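Aug 6, 2024

The Arm Is the Cheap Part

What a small plant should put in the budget before it signs for its first robot

The quote that lands on a plant manager's desk usually has one big number on it, and that number is for the arm. It is a real number and it matters. It is also the one most likely to be right. The trouble comes from the lines that are missing, and most of those turn up after the purchase order has gone out.

Riis, a contract packer with 40 people on its payroll, learned this with its first cell. The company put the arm and controller in its capital plan in December and left everything else for the following year's operating budget. By spring it had an arm on a pallet in receiving and no money for a table to bolt it to. The cell ran its first full shift two budget meetings later than planned.

The plant has since changed the way it writes requests. Any robot now goes in as a complete cell, with the gripper, mounting, guarding, fixtures, electrical work, training and spares all listed on one page. If a price isn't known yet, the line stays on the page with a blank next to it. The finance office was unhappy about the blanks at first. It has come to prefer them to surprises.

The gripper deserves more attention than it gets. Buyers tend to treat it as an accessory, picked from the back of the catalog once the arm is settled. At Stover, which builds cells for food and household goods customers, the order is reversed. The sales engineers ask for a box of the customer's actual products before they will talk about reach or payload. What the hand has to hold decides how heavy the hand is, and the weight of the hand comes straight off what the arm can lift. 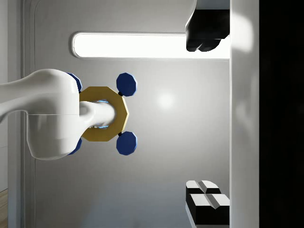

Customers often send their easiest items in that box. Stover asks for the bad ones too: the bottle with the loose label, the carton that bulges, the bag that was never meant to stand up. A trial on clean cartons says very little about a Monday's worth of returns. If a supplier will run a trial only on its own samples, the buyer should ask what it would cost to run one on theirs, and put that figure in the budget as well.

Planning the same job in simulation first has become common, and it can save money on the floor. A model of the cell will show whether the arm can reach the far corner of the table, whether it folds into its own base on the way back, and how much floor the whole thing takes up. Those are good answers to have before anyone drills concrete.

It costs something, though. Somebody has to build the model, and somebody has to keep it current when a bin gets swapped for a deeper one. Sorberg, a maker of kitchen fittings, paid an outside shop for a layout study and got a tidy file that no one on staff could open. The second time around it paid for two software seats and sent two technicians on the course. The bill was higher. The technicians now change the layout themselves, and the plant has stopped paying by the hour for small edits.

There are limits to what a model can tell a buyer. Friction, soft packaging and worn parts are hard to get right, and a grasp that works on the screen still has to be proven on the product. Suppliers who do a lot of this work will say so. It is fair to ask which of the cycle times in a proposal were measured and which were calculated, and to have the answer written into the proposal.
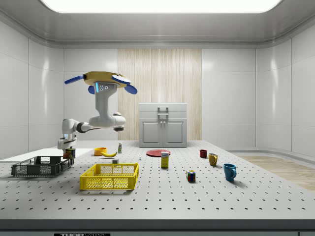 Then there is the table. A drilled work surface costs more than a plain one and most buyers balk at the difference. The case for it is changeover. Fixtures go back into the same holes, so a setup that worked last month can be put back without teaching every position over again. A plant that runs one product all year can skip it. A plant that changes jobs every week probably can't.

Bins and trays are a smaller line but an easy one to get wrong. Trarnow, which rents cells to companies that want to try one before buying, includes a set of containers with each rental and finds that customers swap them for their own within the first few days. Their own are often bent, and no two sit at quite the same height. People adjust for that without thinking. A robot needs either better containers or a camera and the software to go with it, and new containers are nearly always cheaper.

Renting is worth pricing even for a company that fully intends to buy. The monthly rate looks high next to a loan payment, but it covers service, and it gives the plant a chance to find out which of its guesses were wrong. Read the return terms closely. Freight back to the owner and repairs to the gripper are the two charges that cause the most arguments.

As for spares, buy finger pads and cables with the cell. They wear out, they are cheap, and the wait for them can be long. Put a second gripper on the list if the cell feeds a line that can't stop. Leave the second arm off until the first one has run through a busy season.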